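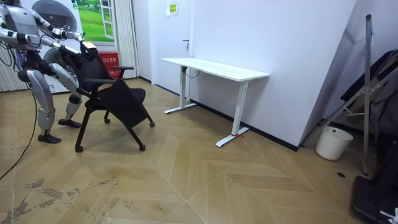
Moving an Office Chair on Casters Across a Hard Floor

Office chairs on casters travel well over a smooth floor and badly over anything else. Most floor scratches and most broken casters come from pulling the chair by whichever part is closest to hand. Where you hold it determines how it loads the wheels. A grip on the top edge of a mesh backrest, with the chair tipped and one leg raised, gives long leverage but puts the weight on fewer casters. Use that hold for turning the chair in place or clearing a threshold, and go back to all wheels down for the rest of the distance.

The method applies to mesh-back chairs with a fixed frame or a star base. Allow 15 minutes for a first attempt, including the caster check.

Before you start

Clear the route. Pick up cables, mats and boxes. A caster that meets a cable tends to stop dead and swivel sideways. Sweep the floor, paying attention to the strip in front of any appliance, where lint and grit collect.

Turn the chair on its side and spin each caster by hand. Pull out hair and thread with tweezers. A caster that wobbles in its socket should be pushed fully home or replaced.

Rolling

1. If the seat height is adjustable, lower it fully.
2. Stand behind the chair with your feet apart, one slightly back.
3. Put both hands on the backrest frame. Hold the rigid rim and keep your fingers out of the mesh.
4. Push at walking pace. Let the casters swivel to the direction of travel before adding force.
5. Slow down before doorways. Armrests are usually the widest point.

Turning in a tight space

1. Bend your knees and take hold of the top of the backrest.
2. Tilt the chair until one side lifts clear of the floor.
3. Rotate it on the casters still in contact, in short movements.
4. Lower it slowly. Dropping it the last inch can crack a caster hood.

Do not steer by the armrests. On many chairs they are held by two bolts each and work loose under side load.

Crossing a threshold

Strips up to half an inch high can be crossed by tilting. Approach square on, raise the leading casters over the strip, roll forward, then lift the trailing side. For anything higher, carry the chair with a second person, one at the back and one at the front of the seat.

After the move

Check that every caster touches the floor. If the chair rocks, look for a caster that has dropped part way out of its stem socket. Tighten the armrest bolts and wipe the wheels with a damp cloth.

Mali Gittins
Oct 1, 2022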